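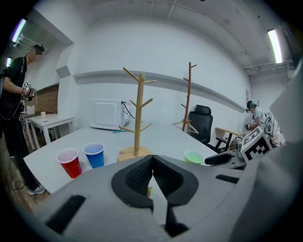

Gripper in hand at the Zesard open day, cups and mug tree waiting on the long white table

OK so I went to the Zesard open day on 29 June 2025 and I have a lot to say about it, so this is going to be a thread. Mute me now if you don't care about robots picking up dishes!

Some background. Zesard is the outfit on the second floor of the old Murakami building, the brick one past the bus depot. I've walked by it for years thinking it was a dental supply place. They build software for robots that do kitchen chores, and once a year they let people in.

I signed up because my sister-in-law forwarded me the flyer and it said "hands-on." I figured hands-on meant you got to press a button. Nope. They put the gripper in your hand and you do the job yourself.

So the big gray thing in the pic is the gripper. Two black padded fingers, mesh patches on the insides so stuff doesn't slide out. You hold it, you squeeze, the fingers close. No arm attached, just you walking around being the arm.

The white cube with the black pattern on it is a marker. It's how they know where the gripper is in the room and which way it's pointing. The person in black on the left has a marker on the thing they're holding too.

Selina Schnyder ran our group and she was great, super patient, talks very fast. The way she put it: "You do the chore the way you'd do it at home, we record your hand, and the robot gets to copy your homework."

The chore! Pick up a plastic cup off the table and get it onto one of the pegs on the mug tree, upside down, without knocking the tree over. Red cup, then blue, then green. I have put away dishes every night of my adult life so I was feeling pretty cocky walking up there.

Reader, I knocked over the tree.

In my defense you can't feel anything through it. With your fingers you know right away if a cup is slipping. With the gripper you're looking at it and guessing, and you squeeze way too hard, and then you let go way too fast. Also it's big. It takes up so much of your view that you lose track of the peg right when you need it.

Second try, red cup went on. People clapped. I'm not going to pretend I didn't love that.

The green one was my enemy. I kept coming at it from the side and pushing it along the table. Selina told me to slow down and come in from higher up, then tip my wrist once I had it. Worked the first time I did what I was told, so, lesson there for me probably.

I asked if they throw out the bad ones, like my whole tree disaster. She said they tag them and keep them! A fumble where you recover is worth having, because the robot is going to fumble too and it needs to have seen somebody get out of it. A fumble where the whole tree goes over, less so. Mine was in the "less so" pile.

Each try is called a demo. They want 1000 of them for the cup job before they train on it. The wall chart said they were at 270 when our group walked in. I asked if that was for the week and she laughed and said no, that's the total, please tell your friends.

(Friends: consider yourselves told.)

The project all of this goes into is called Sekico. The recording software is Skireo. I mixed the two up all afternoon and so did one of their own people during the intro talk, which made me feel better.

Now the room, because a couple of you asked in DMs what a robot lab looks like. I was expecting a spaceship. It's white walls, a wood floor, a chunk of red brick, pipes along the ceiling and fluorescent lights. There's a microwave sitting on the end of the table. There's a coat rack. There's an office chair that could be from any office I've ever worked in.

I asked whether the microwave was for lunch or for science. Science! It's the next chore on the list, opening the door and putting a cup inside. I asked if I could try and was told very kindly that it wasn't set up for visitors yet.

The best conversation I had was with Lungile Makhubela, who works on the part after all the recording, when the real arm tries it. I asked the question I think everybody came in with, is this thing going to be in my kitchen soon. Lungile said not soon, and that anybody giving me a year was selling something.

What's hard about it is what I would have called the easy stuff. Moving the arm is mostly solved, I was told. But swap the cups for ones with a different rim, or turn the tree so the pegs point some other way, and it can get lost. So they move things between demos. A little to the left, a different order, tree turned. It looked like someone being fussy until I knew why.

I asked why not just program the thing. Cup is here, peg is there, go. Lungile said sure, and that works great until somebody bumps the table. Then asked if anybody ever bumps the table at my house. I have a seven-year-old. Point taken.

They did run the real arm for us at the end, in the next room over, no photos allowed in there. I'll try to be fair about it. It did the cup job in 19 seconds, which is slow if you're used to hands and felt like forever with a whole crowd holding its breath.

First run, clean. Cup up, over the peg, let go, done. Huge cheer.

Second run it got to the peg, missed it by a hair, and then just hung there. You could hear people whispering "come on, come on" at it like it was a kid at a spelling bee. Then it backed up, came in again a bit higher, and got it. Even bigger cheer!! The backing up is what got me. Somebody did that with their own hand in the other room at some point, and there it was coming out of the arm.

Third run it dropped the cup on the floor. Lungile picked it up and said "and that's why we're hiring."

Things I liked: you got as many turns as you wanted as long as the line was moving. They answered everything, including a guy behind me who wanted to know what they pay for electricity. The waiver was one page and I could understand it. They told you up front what gets kept (the gripper recordings) and you could say no and still play with the gripper, it just wouldn't count.

Things I'd fix: the sign downstairs. Two of us went up the wrong stairs and ended up in a tax office. The intro talk was way too long for a room full of people who could see the grippers the whole time. And there was one step stool for the kids and a lot of kids.

Speaking of, the kids were better at it than us. By a mile. There was a girl maybe nine or ten who got all three cups on like she was dealing cards. Selina told her she could come back in September when they start on bowls. The mom looked thrilled, the girl looked like she'd been offered a job.

My hand is sore, by the way. Right at the base of the thumb. It isn't a heavy thing to hold for a minute, but you get sucked in and then you've been doing it for half an hour. Somebody in line called it cup elbow and now I'm calling it that too.

Came home and unloaded the dishwasher and was weirdly impressed with myself. I grabbed two mugs in one hand! By the handles! Without looking! My husband asked what I was doing and I said "a demo."

A few answers since people are asking. Yes it's free. No you don't need to know anything about robots, I sure didn't. Yes they take walk-ins, but the sign-up people went first. There's parking behind the building, not in front, the front is for the tax office and they mean it.

Next one with visitors is in September, bowls and cups both. I'm going, and I'm bringing my brother, who has already told me he'll get all three cups on the first try. I have not told him about the green one.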